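November 15, 2023 – Traminstead workshop, back bench

Continued from the February pages, where I stopped with the first pair of hand grippers because the left trigger was always coming back too slowly. The new pair is finished since last night, except the cable relief. I write down what I changed before I forget it.

**Changes to the grippers**

- Return spring on both sides replaced by the stiffer one from the Okura assortment box. The trigger now comes back by itself also when I hold the gripper upside down.
- Left top mount printed again. The old one had cracked along the layer line near the second screw.
- The right plate is larger than the left mount. I know it is not symmetric. I had only the drawing for the big one ready and I did not want to wait one more evening.
- Screws for the plates: 8 mm length. The 10 mm ones touch the housing inside, please do not use them even if the box is nearer.
- Encoder zero is set in software now. Close the jaws fully, wait for the beep, open. If there is no beep, the USB hub has gone to sleep again.

Print settings for both white parts are the same as on the Cabrera bracket, 40 percent infill, four walls. With less walls the screw heads sink in.

**Bench trials**

I wanted a thing which is round and a little soft, so that a bad closing angle shows at once. With the wooden block everything looks fine because the block forgives everything. The task was simple: close from both sides, lift a hand's width, put down, open. I did one series with elbows on the body and one with elbows free.
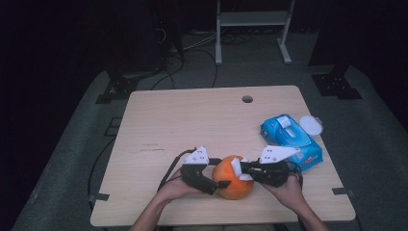
*Two-handed grasp on the orange object, left finger low and right pad high.*

Made 43 lifts in total before my wrists were tired. The logger saved all of them except the first three, which I started before the recording light was on. That was my mistake and not a fault of the software.

What I noticed:

With elbows free the two grippers want to come at different heights, and then the object rolls toward the side with less pressure. It is better to set the lower finger first and then bring the other one from above. I tried also the opposite order and it was worse for me, but I am right-handed, so maybe somebody else should try.

The trigger force is still different left to right. With the kitchen scale I measured 900 grams to close the left one fully. For the right one I did not get a stable reading, the scale was sliding away under my hand. To repeat with the scale taped down.

The cable of the left gripper pulls a little at the wrist when I reach far forward. A longer loop helps, but then it can catch on the bench corner. I think the exit should point backward and down – at present it leaves too straight.

**Open points**

1. Strain relief for both cables, print overnight.
2. Measure the right trigger again.
3. Ask at Goltivside if they have still the thin silicone sheet. The present finger pads are good enough for a soft object but I do not trust them with glass.
4. Rename the log folders. "test_new_new" is not a name, I am sorry.

Spare springs are in the drawer with the blue label. Please put the small hex key back there also, I was searching for it half of the morning.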